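Keyless entry trial heads to Josivdale rentals, with plenty left unanswered

16 July 2022

Tenants in Josivdale could be asked to hand back their house keys under a trial that would swap ordinary door locks for app-controlled ones in 180 rental units. Property manager Tang says the change will make life easier. It has yet to explain for whom.

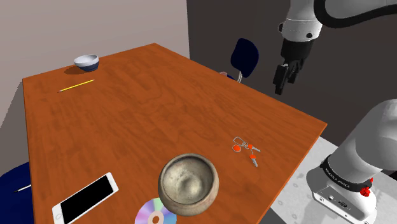
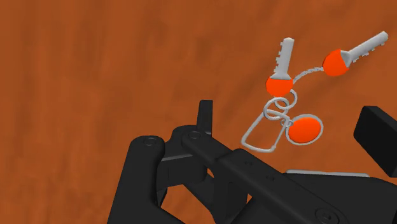
Keys on a ring: no battery, no login.

The plan went out to tenants in a two-page letter last week. It says the new locks will be fitted free of charge, that metal keys will be "retired in stages", and that residents will get into their homes using a phone app or a numeric code. Anyone without a suitable phone is told to call the office. The office is open on weekdays until 4:30, a detail that won't be much comfort to someone coming off a late shift at the cannery.

Tang's case rests mainly on cost. The company claims it spends too much on lockouts and on rekeying between tenancies, and points to a smaller program in Uvton, where 35 units were converted in February. The letter calls that program a success. Asked what had been measured, a spokesperson said feedback had been "overwhelmingly positive" but would not say how many households had been surveyed, or whether any had asked for their old locks back.

Five months is also a short run for a piece of hardware that is meant to sit on an outside door for years. The Uvton locks went in at the tail end of winter and haven't seen a proper cold snap since. Tang says the batteries are rated for low temperatures and that the app sends a warning when they need changing. Whether the tenant or the landlord pays for the new ones isn't mentioned in the letter.

Then there is the matter of the records. Each time a code is used, the lock logs it. The company says the logs are kept for security and will be looked at only "where there is a legitimate operational need", a phrase broad enough to cover nearly anything. There is no stated limit on how long the records are held, and no word on whether tenants can see their own. A tenants' group in Henamstead, where a similar idea was floated and then quietly dropped, has asked for both to be put in writing before a single lock is changed.

Not everyone is against it. Some tenants who spoke to us liked the idea of letting in a plumber or a relative without leaving a key under the mat, and one said she'd paid for a locksmith twice in a year. Fair enough. But a small lockbox by the door would do much the same job, and it can be bought at any hardware store without a privacy policy attached.

The fee schedule deserves a closer read, too. Installation is free, but the last paragraph of the letter reserves the right to bring in a "modest access charge" after the first year. Tang would not put a figure on modest. Nor would it say if the roughly worded opt-out on page two, which asks tenants to "indicate any concerns", means they can keep the lock they have.

The company hopes to extend the system to 1000 units across the region if the trial goes well. It has not said who decides that, or on what grounds. Responses to the letter are due by the end of the month.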